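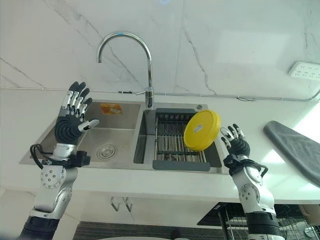

The double sink at the Dumen shared kitchen, with a lid standing in the rack on the right. Photo: Udisero

Dumen shared kitchen reopens with a new sink and a better way to do the dishes

DUMEN, 31 October 2024 – The shared kitchen at Dumen is open again, and we couldn't be happier to have people cooking in it. After a summer of washing up in the hallway (thank you, everyone, for your patience with the plastic tubs!), members have a proper double sink, a long white counter and a light, bright wall behind it that has already changed the feel of the whole room.

Udisero, the co-operative that runs the kitchen, started work in June. The old single sink was the most complained-about thing in the building. One person soaking a roasting pan could hold up a whole lunch group, and there was never anywhere to put a clean pot except on top of another clean pot.

"We asked members what they wanted and nearly all of them talked about the dishes," said Samira Sfeir, kitchen coordinator at Udisero. "They weren't asking for a fancier oven. They wanted to wash a big pot without splashing the person beside them, and then have a spot to leave it. It's a very ordinary wish and I love that we got to grant it."

The new sink is stainless steel and set into the counter, with two basins side by side. The left one is the larger and deeper, and that's where the washing happens. The right one is home to a grey drying rack made of metal rods, so wet things drain over steel and the counter stays free for chopping. The wall behind has a white marble look with thin grey veins. Members chose it from a handful of samples taped up by the door, and the vote was close enough to need a second round.

Lids get their own place, too. They used to travel around the room all week and turn up in the cutlery drawer, and anyone who has tried to store soup for a crowd without one will understand the frustration. The bright yellow lid with the small white label has become the unofficial favourite, mostly for being so easy to spot from the far end of the counter. House practice is now to wash lids last and stand them on edge in the rack.
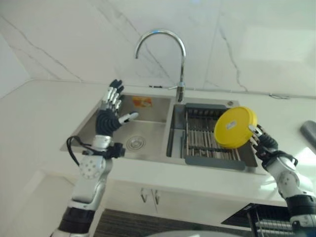 Opening hours and bookings

The kitchen is open to all 104 members of Udisero, plus any guests they sign in. Sessions run for 2 hours and can be booked at the front desk or through the members' page. Please count your clean-up in that time. If you're cooking for a large group, two sessions back to back can be booked up to a month ahead.

The Jatine lunch group returns to its usual midday spot, and the Ha baking circle takes over in the evening. Both have room for new people, and neither expects you to be any good at it yet. There are roughly 75 containers in the shared cupboard for taking food home; bring them back whenever you're next in.

"I came by early on the first morning and someone was already there making stock," Sfeir said. "She'd filled her biggest pot right in the sink and she was so pleased about it. We stood there and talked about water pressure for ten minutes. I had a great time."

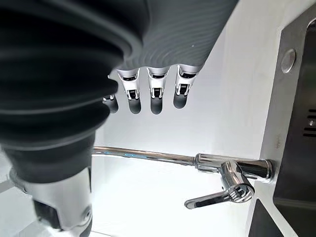
Close-up from the Dumen kitchen. Photo: Udisero

Still to come are new shelves beside the fridge and a second hook rail for tea towels. Members with spare tea towels in good condition are welcome to drop them at the front desk.

About Udisero

Udisero is a member-run co-operative that looks after shared kitchens and workrooms in Dumen. Membership is open to anyone who lives or works in the neighbourhood.

Media contact: Samira Sfeir, kitchen coordinator, Udisero. Visits to the kitchen can be arranged through the front desk.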